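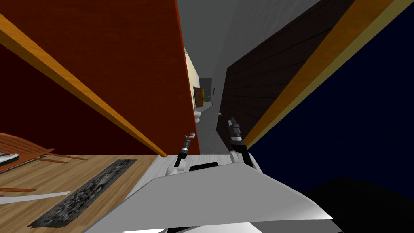

Simulated house, corridor start position, both arms raised. Rastau project, remote-control sessions.

Last updated: Sun 26 August

Progress on Rastau since our last report

We are really pleased with how this period went. The main job was to move from single-arm practice to full two-arm demonstrations in the simulated house, with an operator driving the robot by remote control from start to finish. We now have 2,038 saved demonstrations, against the 2,000 we promised for this stage, and the mix of tasks is better than we had planned for.

The operator wears a headset and holds a controller in each hand. The arms follow the hands, the triggers work the grippers, and the thumbstick drives the base. Most new operators get comfortable with the arms within a session. Driving takes longer, and the corridor is where it shows. Turning out of a room into a narrow passage while keeping two arms clear of the walls is hard work the first few times, so we now start a share of the runs right there, with the arms up, and let people practice the move on its own before they try a whole task. It has helped a lot!

What we recorded

The demonstrations cover 21 tasks. Most are short: open a door, pick an item up off the floor, carry it to another room and put it down. The longer ones string several of these together, and they were the ones we worried about. Early on, operators would do the first part beautifully and then rush the last one. We split the longer tasks into stages with a pause between them, and the endings are much cleaner now (the operators like it better too, which counts for something after an afternoon in a headset).

Every run gets replayed before it is saved. Runs where the arm passes through a wall or the gripper jumps are thrown out and do not appear in the total above.

Jultitow

The replay tool, Jultitow, is in daily use. It can now cut a demonstration at any point and let the operator take over from there, so a good run with one bad grab no longer has to be redone from the beginning. This was a small item in the original plan and it has become the thing everybody on the team would miss most.

Problems

Controller lag was bad for the first part of the period. We traced it to the way camera views were being sent to the headset and fixed most of it, though it still comes back when two operators share one machine. Tilt is the other one. When the base view leans hard to one side, operators lose track of which way is forward, and a few had to stop and rest. We have a level-horizon option in testing and the first reactions are very encouraging.

Next

In September we move to the Farina house layout, which has tighter doorways. We would also like to bring in three more operators from Wornent and have set aside time to train them. Spending is within budget and we are not asking for any change to the grant. A set of replays from the corridor starts will come with the next report.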